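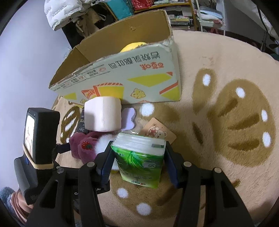
Tissues in a two-finger gripper, open box behind.

How to test a tidying robot before you believe the video

Putting things in a box is the chore every home robot maker says is nearly solved. Maybe so. Try this at your own place before you sign anything. You need an open cardboard box, a blanket and 15 small items.

1. Pick awkward items. Include a soft pack, a plush toy and something in a crinkly clear wrapper. Wooden blocks prove very little.

2. Spread them on the blanket, on a surface that isn't flat. Sales demos love a bare table. Your bed is not a bare table.

3. Do the job once by hand and write down the time. A bored adult needs 24 seconds.

4. Start the robot and sit on your hands. If you straighten one toy, the run is void -- start over.

5. Check what happens to soft things. A grip that holds a tissue pack can put a dent in foam, and a dent may be fine for a toy and not for a bread roll. 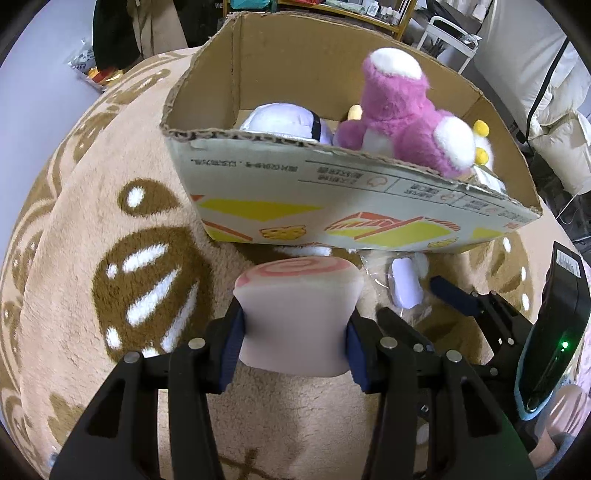 Stuart Tunstall: We ran your list on the Tallo in January and it got 8 items in before it stopped at a candy wrapper and asked for help. I'd still buy one, my back is bad.

Fair enough, though 8 out of 15 leaves seven for the bad back.

6. Repeat with the box turned the other way. The Norum we borrowed did well until then.

7. Run it again the next day with different items. A machine that only knows yesterday's toys has learned yesterday's toys.

Score a run as passed only if everything is in the box and nothing is crushed. Ask the dealer for the same test on their floor, with your items, and keep the $400 deposit in your pocket until they agree.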